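Simulated hand drops the lemon on the way to the plate, works fine in the tutorial scene

Posted in: Student Projects > Simulation
Tags: grasping, contact settings, class project

zhrynyshyn
Joined in April, 2 posts

I'm in an intro robotics class and our project is a kitchen pick and place task, all in simulation. The job is to take the lemon out of the frying pan and set it down on the plate next to the bread. We're using Vikomley as the simulator and the hand model our instructor gave us, which is one arm with a black five-finger hand. The policy is trained on demos that my partner and I recorded by teleop.

The first half is fine. The hand goes over to the pan, closes, and lifts. Then somewhere over the counter the lemon slides out between the fingers. I ran 200 trials overnight and it drops the lemon in more than half of them. In the tutorial scene, with a cube instead of a lemon, I get almost no drops with the same hand and the same controller. 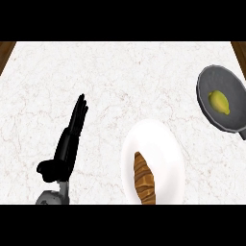
The physics step is whatever the project template came with. I raised the friction on the lemon twice and it made no difference that I could see. I also tried closing the fingers harder, and then the lemon shoots out sideways and sometimes leaves the counter completely.

The other thing is that the camera view is letterboxed, with black bars on the top and bottom. My partner thinks the bars are hurting the policy. I think it's a contact problem. We have a check-in with the instructor soon and I would like to fix the right thing first.

Zoriana Hrynyshyn

Tamsin Esposito
Moderator

I TA a class that uses the same simulator, and I see this one every term. Your partner's question is easy to rule out, so do that first. Take a few of your recorded demos and replay the joint commands directly, with no policy and no camera. If the lemon still falls, the images have nothing to do with it.

Assuming it does fall, check these in order:

Look at the collision shape on the lemon, not the visual mesh. There's a toggle for it in the viewer. Imported food models often come in with a rough convex hull that has only a few flat faces. The fingertips touch an edge of the hull and the object rolls. Replace it with an ellipsoid or a small set of spheres.

Friction is combined from both surfaces. In the template the combine mode is set to "minimum," so raising it on the lemon alone does nothing if the finger pads are low. Set it on the pads too.

Turn on torsional friction. A cube gets held flat against several fingers, so it can't spin much. A lemon touches at small points and will turn in the grip without it.

Cut the physics step in half. Squeezing harder with a large step makes the fingers sink into the object, and the solver pushes it out fast. I'd expect that is your lemon leaving the counter.

Change one at a time and rerun 10 replays after each. You don't need a full overnight run to see a difference this big.

On the bars: crop them before the image goes to the network, and do it the same way in training and in testing. If the demos were recorded with bars and the test runs have them too, it mostly wastes pixels. If one has them and the other doesn't, that is a real problem, but I'd expect trouble reaching the pan before I'd expect a drop in mid-air.

tkachuk_lab_bench

Switch to Cindotitz, the contacts are better. We had a pear that did the same thing and it went away when we moved over. It took us 12 days to port the scene though, so maybe not if you have a deadline.

zhrynyshyn

Replayed the demos with no policy and it still drops, so it's contacts. The collision shape was a hull with very few faces, and it was off center from the lemon you see in the viewer. I swapped in an ellipsoid and set friction on the pads, and now 2 of the 10 replays drop it. I haven't done torsional friction or the step size yet. Cropping the bars tonight anyway.

We can't move to Cindotitz, the class requires Vikomley.

Tamsin Esposito
Moderator

Do torsional next. And if the old shape was off center, check the center of mass on the new one as well, it may have kept the old offset.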